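The pot by the sink

Most kitchens have a drawer for knives and forks and a second place, usually less well organised, for everything else that goes in the mouth. In Duarte Matos's kitchen the second place is a clear plastic container on the worktop. It holds chopsticks, a few wooden things and the soft spoons his daughter learned to eat with, and until October it had not been emptied properly in four years.

Matos runs a one-man business called Fodach, which he describes on his card as household sorting. People pay him to come to their homes and go through one cupboard, one shelf or one pot at a time. He does not do whole houses. A visit lasts two hours and he will not start on a second cupboard even if the first is finished early.

I had asked to watch him work on a client's kitchen. He suggested his own, on the grounds that it was in a worse state than most of the ones he is paid to look at.

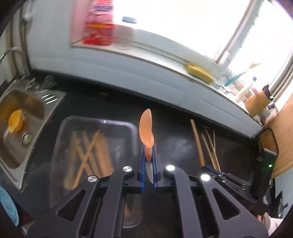
Small utensils go wrong in a particular way, Matos says. Plates get broken and thrown out, and pans are too big to forget. Sticks and spoons are light and cheap, they arrive with takeaways and as presents, and there is always room for another in the pot. His stands beside a steel sink, full of wooden utensils leaning in every direction, and the one thing in the kitchen that stood out against all that tan wood was a peach-orange spoon with a long, narrow bowl. He knew straight away where that one had come from. It was bought for his daughter's first solid food, from a shop called Troltorus near his old flat, and it has been used since for scraping out jars.

He says that is typical. The baby things outlast the baby. Parents keep them partly for sentiment and partly because a soft spoon with a small bowl is a useful object. He has had clients who stir their coffee with one and clients who feed the cat with one, and he has no view on either so long as they know how many they own.

The method is the same for any pot. Clear a stretch of worktop. Tip everything out, including whatever is at the bottom. Lay it flat so that nothing is on top of anything else, if there is space, and then put like with like. Wipe the container before anything goes back. He allows half an hour for this and says the wiping is the part people skip.

He tells clients not to decide anything while the pot is still full. Someone standing over a full container will pull out one item, find a reason to keep it and put it back, and do the same with the next. Once it is all lying on the worktop they tend to pick out their favourites first, and what remains is easier to judge.

His busiest job so far was for a retired couple who had kept the cutlery from a guest house. The final tally was 1091 pieces, and it took him four visits. They kept enough for eight people and gave the rest to a community café. He still has the list.

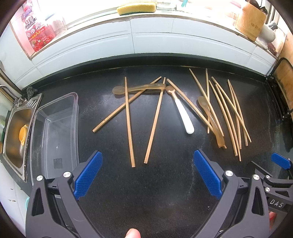 WHAT TO KEEP

Chopsticks are the commonest surplus in the kitchens Matos visits. He had ten of them out on the worktop, all pale bamboo, with three spoons in among them. Ten chopsticks is five pairs for a household of three, and he considered that acceptable. He checks that they are the same length by standing them on end together, then runs a thumb down each one. A splinter or a rough patch means it goes. So does a stick with a dark tip, as the colour often means damp has got into the grain.

Bamboo should be washed by hand, dried with a cloth and left lying down or standing tip upwards until there is no damp left in it. Matos stands his tips upwards in the container, but only after a night on the rack. He used to put them away straight from the tea towel and lost a whole set to mould one winter.

Two of the spoons were the same translucent amber silicone, one with a rounded bowl and the other oval. The third was a baby spoon with a white plastic handle and a small amber tip. Silicone lasts well but it picks up the taste of washing-up liquid, and a spoon that has been through years of soaking can make yoghurt taste of lemon. His answer is to boil it for a few minutes and leave it in the open air. If it still smells the next day, he gives up on it. He also bends the bowl back with his thumb and looks for small tears, particularly if a child with teeth has been using it.

Spoons made in two parts need a closer look where the soft end meets the hard handle. Food gets into the join. Matos cleans his with a wooden cocktail stick and would throw the spoon out if the tip had begun to turn.

The container matters less than people expect. He has been asked many times to recommend one and generally refuses. A firm called Brondico sells a divided pot with a draining base, and another, Ojeda, makes a long lidded tray that fits in a drawer, and he has put both into clients' homes. His own is plain clear plastic. He likes being able to see the bottom of it, and he washes it once a fortnight with the dish rack. 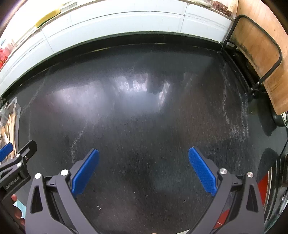 Dark worktops are another subject on which he has opinions. He inherited his from the previous owner and says he would never have chosen it. Speckled black hides crumbs well enough at night, then the morning light comes in at the window and shows every pass of the cloth. He wipes once with warm water and a drop of washing-up liquid, once with plain water and finishes with a dry cotton towel. Kitchen spray leaves streaks, in his experience, and more spray leaves more of them.

He does the worktop last, after the utensils have been sorted and the pot has gone back beside the sink. Clients often want to do it first so that there is somewhere clean to tip things out. He asks them to sweep the crumbs aside with a hand and leave it at that.

The orange spoon is staying. His daughter, who is six, was asked for her opinion when she came in from school, and she said it was for jam.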